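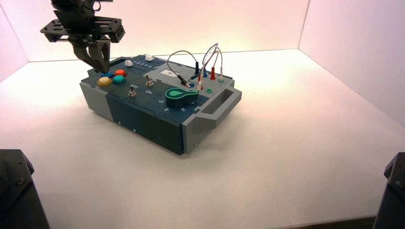

Garra por cima dos botões da placa de tarefas

Kit de bancada Skendcombe com placa de tarefas: vale a pena para quem está começando?

Publicado por ryu_bancada em 23 de julho de 2022

Oi, pessoal! Estou de olho no kit da Skendcombe faz um tempão e queria ouvir quem já mexeu com ele antes de gastar o dinheiro. Dou aula de automação num curso técnico e a ideia é ter uma tarefa fixa para a turma repetir: apertar botão, virar chave, girar o seletor, essas coisas. Hoje a gente usa uns blocos coloridos e, sinceramente, os alunos já enjoaram (eu também!).

Minhas dúvidas são as seguintes. A placa aguenta uso de turma? As paredes brancas em volta fazem diferença mesmo ou dá para montar na mesa da sala? E os cabos de ligação, um aluno que nunca programou nada consegue fazer a garra pegar aquilo, ou vou passar o semestre inteiro ouvindo reclamação? O vendedor me respondeu que "é tudo muito intuitivo", o que não me ajudou nada. Ah, e a Fastmont vende um pacote de assistência à parte, alguém contratou?

Sun-ja Geum

Olha, eu uso há mais de 20 semanas e gosto bastante, com umas ressalvas. Vou contar na ordem em que fui apanhando - e apanhei!

Os botões são a melhor porta de entrada. São redondos, cada um de uma cor, e ficam juntinhos, então dá para inventar exercício logo na primeira aula: aperta o azul, depois o amarelo, depois volta. O problema é que, por estarem tão perto um do outro, qualquer errinho de calibração e o dedo da garra vai parar no vizinho. Eu passei a tratar isso como parte da lição, mas reserva um tempo para calibrar com calma.
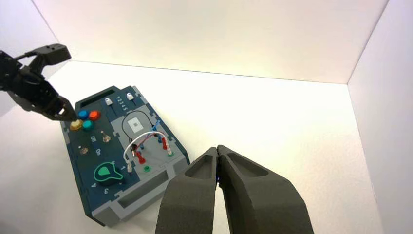
A placa vista do punho, com a outra garra chegando pelo canto

Já as chavinhas de alavanca são outra conversa. São pequenas e a gente demora a acertar o ângulo. Comigo, o que resolveu foi chegar de lado, com os dedos fechados, e empurrar, sem tentar segurar a alavanca. O seletor em forma de gota é mais camarada, porque é grande e a ponta mostra para onde está virado, e tem números impressos em volta, o que facilita demais na hora de corrigir trabalho de aluno.

Agora, os cabos... deixa para o final do semestre, por favor! Cabo mole muda de forma cada vez que você encosta, e um arco passa na frente do outro na imagem da câmera. Levei 209 tentativas até ter uma sequência que eu tivesse coragem de mostrar para a turma (anotei todas num caderno, sou dessas).
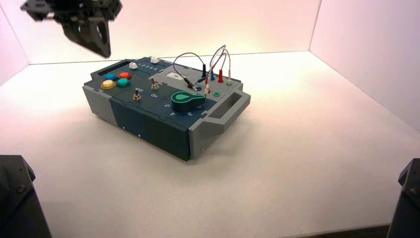

Sobre as paredes, eu manteria. Testei sem, na mesa da sala, e o programa de visão se perdia com mochila, janela, gente passando. Com o fundo claro e a luz espalhada, a vida fica bem mais fácil. Só cuida da sombra da própria placa, que me deu uma detecção falsa na beirada e me custou uma tarde.

A assistência da Fastmont eu contratei em dezembro e não renovei. Atendem bem, mas levaram 5 dias para responder uma pergunta sobre o suporte da câmera, e nesse meio tempo eu já tinha me virado.

Ellus

Concordo com quase tudo aí em cima, menos com a parte das paredes. Aqui usamos uma cartolina branca e funcionou. Compra o básico e vê depois.

tiago_solda

Eu tive só 3 meses e devolvi, mas foi por causa do preço. Alguém sabe se vendem a placa sozinha, sem os braços?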